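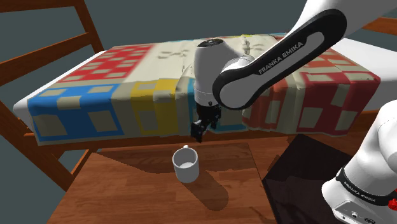
Skorkdale Residents' Forum
Housing and Lettings > Furnished rooms: what should be supplied?

Posted by lettings_desk_skorkdale
Fri 9 February

Members are invited to comment on the draft inventory standard for furnished single rooms let through the Skorkdale register. The present wording dates from a time when most rooms were let by the term and tenants brought very little with them. It requires a bed, a mattress, a chair, a table, a lamp and "adequate bedding". Landlords have asked what "adequate" means, and tenants have asked the same question from the other side.

The draft proposes that bedding be removed from the required list and that a mattress protector be added. Comments will be read until the thread is closed. Please keep remarks to the wording and leave individual disputes to the usual procedure.

Posted by harrowgate_let
I support the removal of bedding. I let 2 rooms on Nogueira Terrace and have replaced quilts and pillows at the end of nearly every tenancy. Most tenants arrive with their own and ask for mine to be taken away, and I then have to store it. The mattress protector is a sensible addition and should be washable at 60 degrees.

Posted by topfloor_tenant
I must disagree with the previous post. A tenant who arrives by train with one suitcase can't be expected to buy a quilt on the first evening. When I moved to Skorkdale the shops had closed by the time I had the keys. A room advertised as furnished should be fit to sleep in on the day the tenancy begins.

A fair wording might be: "Bedding to be supplied on request, where the request is made before the start of the tenancy."

Posted by mill_lane_21
The wording suggested by topfloor_tenant is reasonable, although a notice period is needed. I would propose nine days. A landlord who receives a request the night before is in no better position than the tenant.

May I also raise the matter of the table. The draft says only "table". I have viewed a room where this was a folding tray. If the intention is that a person can eat a meal or write a letter at it, the standard should give a minimum width.

Posted by harrowgate_let
I have no objection to bedding on request with notice. I do object to a minimum width. Several rooms in the older houses won't take a full table and a chair with the door open. We should be careful not to write a rule that takes good small rooms off the register.

Posted by vostero_court_assoc
On behalf of the Vostero Court tenants' association, we would ask that the following points be considered.

The inventory should be signed by both parties on the day the keys are handed over, and each should keep a copy.

The condition of each item should be recorded in words. "Good" and "fair" are used very freely at present — one of our members was charged for a chair that had been marked "fair" with a split seat.

Crockery should be dealt with separately. Some landlords supply a mug and a plate in the room, others keep everything in the shared kitchen, and the deductions for breakages vary a great deal.

We take no view on the width of tables.

Posted by topfloor_tenant
The second point from the association is the most useful in this thread. I would add that photographs should be dated and attached to the signed copy.

Posted by kavo_street_landlord
Photographs are already accepted in deposit disputes, and I am not convinced they need to be made compulsory. Not every landlord has the means to print them. Email should be allowed.

As to crockery, I supply none and say so in the advertisement. I have had no complaints in 10 years.

Posted by mill_lane_21
Saying so in the advertisement is perfectly proper. The difficulty lies with advertisements that say nothing at all.

Posted by lettings_desk_skorkdale
Thank you for the comments received so far. The desk will prepare a revised wording covering bedding on request, the notice period and the signed inventory. The question of table width remains open, and further views are welcome, particularly from those letting rooms in the older houses. The revised standard is intended to apply to tenancies starting from August.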